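Zurnetti Facilities Forum
Shared Rooms > Cleaning and Supplies

Topic: Table clearing between bookings, revised procedure

evus_deskservices
Posted 8:40 AM

Members are asked to review the procedure below before it is added to the room binder. It applies to all white-top tables on the second floor. In March this office received 40 notes concerning debris left on work surfaces.

1. Sweep the tabletop with the hand brush and dustpan. Hold the pan at a tilt, lip flat to the surface, and work toward it. Paper scraps are to be collected before fine particles. 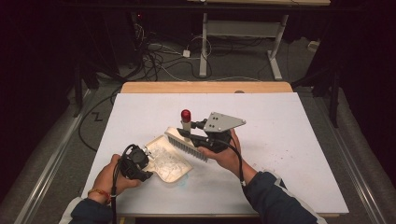
2. Empty the pan into the paper bin. Do not brush debris onto the carpet.

3. Return the brush and pan to the Calimlim cabinet.

calimlim_annex
Posted 9:15 AM

The annex does not support step 1 as written. A dense brush collects crumpled paper well but leaves small particles behind. We request that a damp cloth be required after sweeping.

evus_deskservices
Posted 9:32 AM

The request is noted. The Drulari service agreement limits damp cleaning to one pass per day, and some rooms have 3 bookings before noon. A cloth may be used at closing.

drulari_rm83
Posted 10:05 AM

Room 83 agrees with the desk on this point. Wet crumbs are harder to remove than dry ones.

A separate matter concerns the white tubes with the red caps. They are being left on the tables and must be moved before anyone can sweep. The surface has a fine raised diamond pattern, and we ask that dust be wiped from it when the tubes are put away. We propose that they be stored upright on the lower shelf.

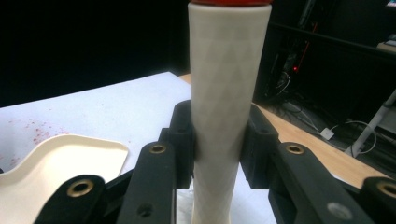

calimlim_annex objected that the lower shelf is already assigned to paper stock, with 200 sheets per room, and asked that the upper shelf be considered first.

drulari_rm83
Posted 11:20 AM

The upper shelf is acceptable to us if the labels are changed.

evus_deskservices
Posted 1:10 PM

Labels will be changed. Step 1 stands for the present. Comments on the damp cloth may be added to this topic until the end of the month.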